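Cash Out Is the Wrong Thing to Fix

Every few weeks someone writes that the cash out button should be banned. I have bet on lower-league football and a bit of tennis for long enough to have pressed it more often than I should, and I don't think banning it would do much. The price behind the button is what needs attention.

Take a bet I had in August. It was a four-leg accumulator with a $20 stake, and it stood to return $478. Three legs were in. The last team was a goal up with half an hour left, and the offer on my screen was $95. I worked out afterward what a fair offer would have been, using the live odds on the same site at the same minute, and it was more than three times that. I turned it down, the other side equalized, and I got nothing. People hear that and tell me I should have taken the money. Maybe so. But losing the bet doesn't make the offer a good one.

A cash out is a second bet. You are selling your ticket back to the firm that sold it to you, and the firm takes a margin on both trips. On a single, the second cut is often small. On an accumulator it can be large, and the customer has no easy way to see it. When I place a bet I can compare prices at a dozen firms. When I sell one, there is a single buyer.

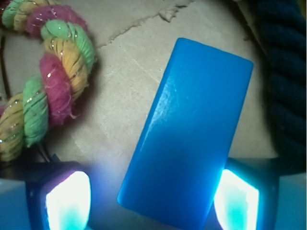 My proposal is a dull one. Next to the offer, show what the ticket is worth at the firm's own current odds. If the ticket is worth $300 and the offer is $95, print both numbers. The firm already has the first figure, or it couldn't produce the second.

Myung-ja Min, who priced in-play markets for years before she left the trade, read a draft of this and disagreed with me. Her view is that most people pressing the button know they are getting a poor price and are paying for relief. She also pointed out that live odds move while you look at them, so a printed value would be out of date by the time you read it. I accept the second point, but the offer itself has the same problem, and firms handle that by refreshing it.

On relief, she may be right about some customers. I'd still like them to know what it costs. Someone who pays $10 to stop worrying about a match has made a reasonable choice. Someone who pays $200 without knowing it has been overcharged.

The partial cash out deserves the same treatment. It is sold as the sensible middle road — take some, leave some running — and the margin applies to whatever part you take.

Until the numbers are shown, I do the sum myself. I multiply the possible return by the chance the live odds imply, and compare. It takes less than a minute, and since I started I have pressed the button twice.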